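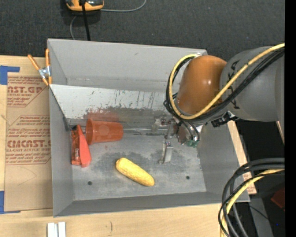 **Bin picking for the student challenge – stuck on the cup and the corn**

**fsadeghi**

Hello all. Second-year mechatronics, working on the bin picking task with one other person from my course. We have the arm, the gripper and the metal bin set up on the bench, and three things to pick: an orange plastic cup, a yellow toy corn cob and a red wedge block. The task is to clear the bin and put each item in its own tray. You get 6 tries per run and lose points for every item left behind.

Where we are:

- The corn is fine when it lies away from the walls. If it ends up hard against a slope, we push it and it just rolls back.
- The cup is fine standing up. On its side it's a mess. The fingers close on the curved part and it squirts out.
- The wedge is the worst. Once it is up against the left wall next to the cup, we can't get a finger down either side.

Our plan is always top down. The program (it's called Wader, my teammate wrote most of it) picks the item with the most clear space and goes straight down on it. We've logged 700 tries so far. I don't want to keep collecting more if the approach is wrong.

Has anyone done sloped bins before? Is top down simply the wrong idea here?

— Forough

---

**crescencio_s**

Top down is fine for the corn. For a cup on its side you want one finger inside the mouth and one outside, gripping the wall of the cup. Don't try to go round the whole body.

That means you need to know which way the mouth points, so your vision has to give you a direction as well as a centre. Does it?

---

**fsadeghi**

It gives a box and a class, no direction. We take the long side of the box as the angle, so we know the line the cup lies on but can't tell the mouth from the base.

---

**crescencio_s**

Then that's your first job. Label the mouth as its own class. Two boxes, one for the cup, one for the mouth, and the line between the centres is your direction. We did this with mugs last year and it took an evening to relabel.

---

**jboychuk**

I'd do it differently. You're short of tries and the rules (unless they've changed) don't punish you for moving things about. Use a push first. If the cup and the wedge are next to each other at the wall, put the closed fingers down between the item and the wall as far as they'll go and drag towards the middle. Then look again and pick.

Our team at Sarmiento cleared more runs once we added the drag than we did with any change to the vision.

---

**crescencio_s**

A push counts as a try though. It did when I marshalled.

---

**jboychuk**

It didn't in July. Section on "contact without grasp". A push is free as long as nothing leaves the bin.

---

**n_cunha**

Josée is right about the rule, but there's a time limit as well and people forget it. Every push costs you a move in, a move out and another look with the camera. With a slow arm you'll run out of clock before you run out of tries.

Forough, how long is one cycle for you?

---

**fsadeghi**

Slow. We run the arm at low speed because of the cables. They loop round the orange joint at the wrist, and if we turn the last joint past a certain point they go tight. So there's a hard limit in the program on wrist turn, and some picks get thrown away because the arm would have to go the long way round to reach the angle.

I haven't timed it properly. I will.

---

**n_cunha**

That's worth sorting before anything else, in my view. If it's a two-finger gripper, every grasp angle has a twin at 180 degrees. Does Wader check both before it throws a pick away?

---

**fsadeghi**

I've just looked. It doesn't. It takes the angle from the box and that's it.

---

**n_cunha**

There you go then. Add the twin and pick whichever needs less turn. It's a few lines. You'll get a good share of your lost picks back and it won't cost you anything.

It won't hold for Crescencio's cup grasp if your two fingers are different, mind. If they're the same it makes no odds which one goes inside.

---

**eusebio.p**

Coming at this from the hardware side. I look after the lab at Erberg and we've built a few of these bins.

1. Clean the floor of it. A scuffed, smudgy metal floor and a shiny, streaky back wall are hard work for any camera. The wall reflects whatever is in the bin and you get ghost items in the picture. We lined ours with matt grey vinyl.
2. Check your clamps. If the bin is only held at one side, it will creep when you push. You won't see it happen, you'll just find your picks landing a few millimetres off by the end of the afternoon.
3. Get those cables tied back. Loops lying on the bench next to the base will catch on something sooner or later. Take them up the arm with hook-and-loop straps and leave slack at each joint.

---

**crescencio_s**

Not sure I agree with lining it. If the competition bin is bare metal, they should train on bare metal. You'd be making the practice easier than the test.

---

**eusebio.p**

The organisers let you bring your own liner. Read the kit list.

---

**crescencio_s**

They let you bring a liner of a set thickness, which you then have to get approved on the morning. I've seen two teams turned away. I'd leave it bare and get some ugly pictures into the training set.

---

**jboychuk**

Both fair. If it were me I'd wipe it down, leave it unlined, and mask out the walls in software. Anything the camera finds above the line where the slope meets the back wall gets dropped.

---

**fsadeghi**

Thanks, that's a lot to go on. Answers to a few bits:

The rule book does say pushes are free, I checked it. Josée has it right.

The clamps: there's an orange spring clamp on the upper left rim of the bin. I'll mark the bin position on the bench with tape and see if it moves.

The bracket on the floor of the bin has to stay, so please assume it's there. It does mean we can't drag straight across the middle.

Fingers are the same on both sides.

---

**jboychuk**

If the bracket is in the way, drag along the front. Teach three or four fixed pushes by hand and let the program choose the one nearest the stuck item. You don't need to plan a push from scratch each time. Fixed ones are easy to test and they won't hit the bracket if you've taught them properly.

---

**n_cunha**

Agree with fixed pushes. Keep them short as well. A long one takes the corn along with it and you end up with all three in the same corner.

---

**crescencio_s**

What about the wedge? Everyone's talking about the cup.

With a wedge standing upright you've got two flat faces that are parallel, and those are the only ones worth gripping. If you close on the sloping edges it will be squeezed out every time. So the angle from the box is no good for it either, the box of a triangle tells you very little. You want the outline.

---

**fsadeghi**

That explains a lot of our failures. We've been treating it like a brick.

My teammate wants to swap the whole vision part for Avidach, which gives outlines out of the box. I'd been against it because we'd have to start the labels again.

---

**eusebio.p**

How many labelled pictures do you have now?

---

**fsadeghi**

2,478. All boxes, no outlines.

---

**eusebio.p**

I wouldn't throw that away for one block. Keep your detector. Crop the picture to the wedge box and find the outline inside the crop by colour. It's a bright red block on a grey floor, you don't need a network for it.

---

**crescencio_s**

Except there's an orange cup right beside it. Colour will run the two together whenever they touch.

---

**eusebio.p**

So when they touch, push first. Then look again. You've got free pushes.

---

**crescencio_s**

All right, that would work. I still think outlines are the better answer in the long run, but it depends how much time they have.

---

**n_cunha**

When is your entry due, Forough?

---

**fsadeghi**

The video goes in at the end of next month, so not much time. I think the order will be:

1. Twin angle check (tonight)
2. Strap the cables up the arm and see how much more wrist turn we can allow
3. Fixed pushes, taught by hand, kept clear of the bracket
4. Relabel for the mouth of the cup
5. Wedge outline by colour inside the crop

Wiping the bin is going in there somewhere too.

---

**jboychuk**

I'd put pushes before cables but it's your arm. Save your logs from before you change anything, or you'll have nothing to compare with. We lost ours.

---

**n_cunha**

Cables first. If you teach the pushes now and then reroute everything, you'll only have to check them all again.

---

**fsadeghi**

Update on number 1. The twin check is in and running. Fewer picks thrown away, as Natália said. The cup on its side is as bad as before, which I expected. Found a small bug on the way: Wader was measuring the wrist turn from the home position and not from where the arm was at the time, so it was turning down picks that were perfectly reachable. Fixed that as well.

Doing the cables tomorrow after the 2 o'clock lecture. Eusebio, what width of strap do you use on the wrist?

---

**eusebio.p**

Narrow ones, whatever the shop has. Just don't pull them tight. Move the joint to both ends of its range by hand before you power up, and if the cable pulls at either end, give it more slack.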